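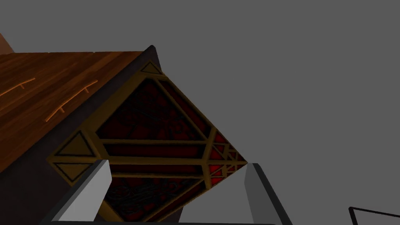

I finally ran both grippers in the simulator over the weekend, the Dafis parallel one and the Vadent with the long fingers, and I have opinions about wrist cameras now that I didn't have on Friday. Short answer to the question quoted below: yes, the gripper choice matters for thin handles, but where the camera sits mattered more for me, and I'd sort that out first. Look how much of the view goes to the big gold-framed panel on the box when the thing I care about is a pair of skinny orange handles way over on the left, one of them running out of view. The Dafis fingers are wide open there, the pale gray blocks with the slanted tips, and they're lined up with entirely the wrong part of the cabinet.

> On Monday, October 24, 2022, a list member wrote:
>
> Has anyone compared the Dafis and the Vadent on drawer pulls and cabinet
> handles in simulation? We have an Ollholm arm and money for one gripper,
> and the two spec sheets read as if the same person wrote them. Our handles
> are the thin bar kind. The gripper keeps landing next to the bar and
> closing on air, and half my group says it's the fingers and the other half
> says it's the controller. I'm also not sure whether the wrist camera is
> worth the trouble or if I should stick with one fixed overhead.
>
> Also, does anybody bother with fancy textures on the furniture, or is plain
> gray good enough?

Taking those in whatever order I feel like.

Fingers first. The Dafis model opens to 80 mm, which is plenty for any bar handle I've got, and the sloped tips are nice when you come down at an angle, because the thin end gets in behind the bar before the fat part of the finger bumps into the wood. The trouble is the fat part. If your handle stands off the surface on short little legs, there isn't a lot of room back there, and a blocky finger needs to come in pretty square or it catches. I got a lot of runs where one finger slid in perfectly and the other one was sitting on top of the bar like it was resting its elbow.

The Vadent is longer and skinnier and gets behind the bar way more easily. But (there's always a but) the long fingers bend in the contact model if you leave the default stiffness alone, and then you get this wobble on the pull that looks like the drawer is full of bricks. I raised the stiffness and cut the timestep, which fixed the wobble and made everything run slower. I have no idea whether the real ones flex like that. If somebody on the list has a real Vadent on a bench, please push on the fingertip and tell me!

Numbers, since somebody will ask. I did 2000 attempts with each gripper, same box, same start poses, same controller gains. The Dafis missed 417 of them. The Vadent missed fewer, but I'm not going to post that number yet because I changed the stiffness partway through like a fool and have to rerun the first chunk. Give me a few nights. I'd guess the gap shrinks.

What I would not do is read that as "Dafis bad." When I went back and looked at the misses, most of them were decided well before the fingers closed. The approach was off to one side, or rotated so that the fingers wanted to close along the bar instead of across it. No finger shape saves you from that one.

Which gets me to the camera. I had it mounted on the wrist looking down the fingers, close in, because that's how the Ollholm mount in the Pumosmont scene pack comes and I was lazy. Up close it's great if you're already in the right place. If you're not, you get a big diagonal slab of box, a whole lot of empty gray background off to the right, and the handle shoved off into a corner. My handle detector hates that. It's fine with a whole handle and it gets really unsure about half of one, and at the steep tilts it would put the handle's direction off by enough that the wrist turned the wrong way and made it worse. Then the next view was worse too. You can guess the rest.

So I tried three things:

Moved the camera back along the wrist. Helped a lot, cost nothing. The fingers take up less of the view and you see both handles for most of the approach. If you only do one thing, do that.

Added the fixed overhead and used it for the first half of the move, then handed off to the wrist view near the end. Helped more than I expected, though the handoff is fiddly. If the two cameras disagree about where the bar is, the arm does a little shrug in midair. I ended up just averaging them over a short stretch, and it's ugly and I'm keeping it.

Used the overhead all by itself. Worked okay on the top of the box and was useless for anything on a side face, for the obvious reason. The side face on my model is nearly black anyway, the way the light falls, so even a camera in the right place would be having a hard time. I should add a second light. It's on my list, underneath everything else on my list.

On the controller question, I think both halves of your group are a little bit right, sorry. I ran plain position control for the main set, then did a smaller batch with a soft wrist, meaning low stiffness sideways and normal stiffness along the approach. With the Dafis that was a real improvement, because when one finger touches the bar the hand just kind of slides over and settles. With the Vadent it made less difference, I think because the fingers were already doing that job by bending. So before you spend the money, try your current gripper with the sideways stiffness turned way down. It's an afternoon of work and it might be all you need. Watch the pull though – if you leave it soft while pulling, the drawer wanders. I switch back to stiff once both fingers report contact.

Textures! Yes, I bother, and I used to think it was silly. My cabinet has wood grain on the top and that whole gold business on the front, with triangles and a lattice with bright red showing through, and swirly dark red stuff in the middle. I picked it out of the pack because it looked fun. Then I noticed the detector calling the gold strips handles. Long, thin, straight, shiny color, running parallel to each other... I mean, fair enough, I'd have called them handles too if I'd only ever been shown plain boxes. On a plain gray cabinet the same detector looked close to perfect, so if I'd tested only on gray I would have written you a much happier email and you'd have found out the hard way in somebody's kitchen.

The bright orange handles are a cheat, I know. They pop right out against the brown. I want to redo the set with handles the same color as the wood and see how far things fall, and I bet it's far. If anyone has already done that, save me the nights.

A couple of small gotchas from the Pumosmont pack while I'm at it. The collision shape for the handles is a solid block by default, with no gap behind the bar, so you can't get a finger in there at all until you swap it for the detailed one. I lost an entire evening in September to that and blamed the gripper the whole time. And the Dafis model has its closing force set in the gripper file and again in the scene file, and the scene file wins. Check both.

As for which one I'd buy, if it was my money and my thin bars, I'd lean Vadent, provided somebody confirms the fingers aren't noodles. If you also want to pick up boxes and cans and whatever else, I'd get the Dafis, move the camera back, soften the wrist, and live with the misses. I'd still take a well-placed camera with the cheaper gripper over the other way around.

I can share the scene file and my start poses, they're small. The logs are not small. I'd need to put those someplace that isn't this list, so write me off-list if you want them. And could whoever posted the contact settings for 3 mm bars last month please post them again? The archive link gives me a blank page and I'd like to use the same ones for the rerun.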